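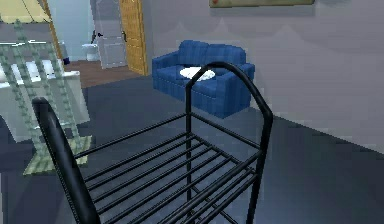
Black cart with slatted shelf, sofa behind (render)

Club > Meetings > Minutes

Minutes – monthly meeting, Lirngate Casual Games Club
31 May 2019
Reading time: 4 min

Opened late, projector trouble. Chair ran it from the paper agenda. Enough members present to vote. Last minutes approved, one fix: the puzzle night was moved, not canceled.

1. Download library

Library now at 552 titles, all free or shareware, all checked by a member before going up. Puzzle and card games still the bulk of it. Word games growing. Racing section thin – two of the links in there are dead and need to come out.

Long talk on whether to keep trial versions that stop after an hour. For: people like to try before they buy. Against: new members download one, get locked out, and write to us as if we made it. Motion to keep them but put "one hour trial" in the title line. Passed. Librarian to relabel before next meeting.

Request to split "arcade" into shooters and everything else. Tabled. Same request as last time, same result.

2. Grandska (tile game)

Update came out, and saves from the old version don't load in the new one. Several members lost their place. The maker's message board says a fix is coming, no date. Agreed to keep the old installer on our page next to the new one until then, if the maker says OK. Secretary to write and ask. If no answer, old installer comes down – we don't host without permission, that rule stands.

Level 50 also discussed. Some think it can't be finished without the hint button. Others have finished it without. Not a matter for the meeting, chair moved on.

3. High score tables

Word table was reset by mistake when the page was moved. The backup was older than we thought, so scores from the spring are gone. Web person apologized. Proposed: members send in screen shots and we put scores back by hand. Objection that anyone could send anything. Vote was close, passed. Window open until the next meeting, after that the table stands as is.

Backups to be weekly from now on, and somebody other than the web person to check that they open.

One score on the Taltska table questioned again. Taltska adds a bonus for every row cleared in one move so a very big score is possible. Member offered to play it live at the next puzzle night. Accepted. Score stays up meanwhile.

4. Tournament

Winter tournament set for December, weekend to be picked once the room is confirmed. Room at Flanagan Hall is our first choice, same as last year. Has enough outlets, and the network held up apart from the first hour.

Format: 11 rounds, puzzle and word games only, no arcade this time. Arcade players unhappy with this. Suggestion of a side table for arcade, no prizes, run all day. Agreed in principal, needs a person to run it. No offers yet.

Everyone to install the games at home before coming. Last year half the morning went on downloads. List of games with file sizes to go on the site in good time. Laptops without a mouse – bring one, we have few spares.

Family tickets talked about. Under 12s free with an adult. Passed with no discussion.

5. Money

Balance is 900 after hosting was paid. No other bills open. Question of running ads on the download pages to cover hosting. Strong feeling against, mostly about ads that look like a download button. Withdrawn.

Donation link to be moved off the front page and onto the "about" page. One against.

6. Site and forum

Spam sign ups worse than last month. New members now wait for approval, usually a day. Complaint that a day is too long. Moderators say they have jobs. Two more moderators wanted, write to the secretary.

The download manager we recommend asks to change the browser home page during set up. Easy to miss. Add a line telling people to untick the box. Also look for a different one – bring suggestions to next meeting, tested please, on an older machine if you have one.

System requirements to be listed the same way on every game page. Right now some say memory, some say processor, some just say "any PC." Template to be drafted by the librarian.

7. Other business

Newsletter short of reviews this month. Anything up to a page is fine, doesnt have to be a new game.

Request for a Mac section. How many would use it? Poll to go on the forum.

Lost at puzzle night: one pair of headphones. With the secretary.

Next meeting same place, same time, first item will be the score table. Closed after that, arcade players stayed on to talk about the side table.

Recent items
Minutes – April meeting
How to report a dead download link
Word table: sending in your score
Trial versions and what the label means
Newsletter back issues
Forum rules for new members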